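# Seller's commission at Stonstead, is it negotiable?

**doveck_bound** wrote:

Good evening to all. I have inherited a longcase clock and some boxes of silver plate, and I would like to sell them by auction before winter.
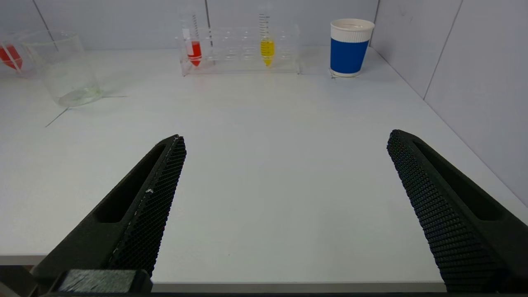
I have written to two salerooms. Stonstead answered first and they ask 18 per cent commission plus a lotting fee of £6 for each lot. The other one, Morgan, asks 15 per cent but they want £60 to collect the clock. My question is whether it is polite in this country to ask for a lower commission. Where I grew up one always asks, but I do not wish to offend.

---

**gavelwatcher** wrote:

Always ask. They expect it on furniture much less than on jewellery, but the worst answer is no. Put it in an email so that you have the reply in writing.

---

**Ffion Probert** wrote:

I would not agree with "always". For one clock and a few boxes of plate they have little reason to move, and you may get a less friendly person on the telephone afterwards. I sold at Stonstead last October. My cheque was £974 after all charges, and the thing which surprised me was the VAT on the commission, not the commission itself. Ask if their 18 per cent is with VAT or without.

---

**gavelwatcher** wrote:

A saleroom that becomes unfriendly over one civil email is a saleroom I would leave.

---

**Ffion Probert** wrote:

That is easy to say when you have three salerooms within half an hour. I have one.

---

**doveck_bound** wrote:

Thank you both. I looked again at the letter and it says "plus VAT" in small letters at the bottom, so Ffion was right to warn me. Morgan's 15 per cent includes it. There is also a charge of £7 for a photograph in the catalogue, and I do not know if this is for each lot or for everything.

---

**eltuneo** wrote:

At Stonstead it was per lot when I used them. Ask them to put all the plate in one or two lots, otherwise the fees will eat it. Plate sells for very little now. Solid silver is another matter, so please check the marks first.

Also, what reserve did they suggest for the clock? This matters more to you than three per cent.

---

**doveck_bound** wrote:

No reserve was mentioned by either of them. I will write on Tuesday and ask for the reserve, the photograph fee and, very politely, for 15 per cent.

---

**gavelwatcher** wrote:

Ask also what they charge if it does not sell. Some take a percentage of the reserve.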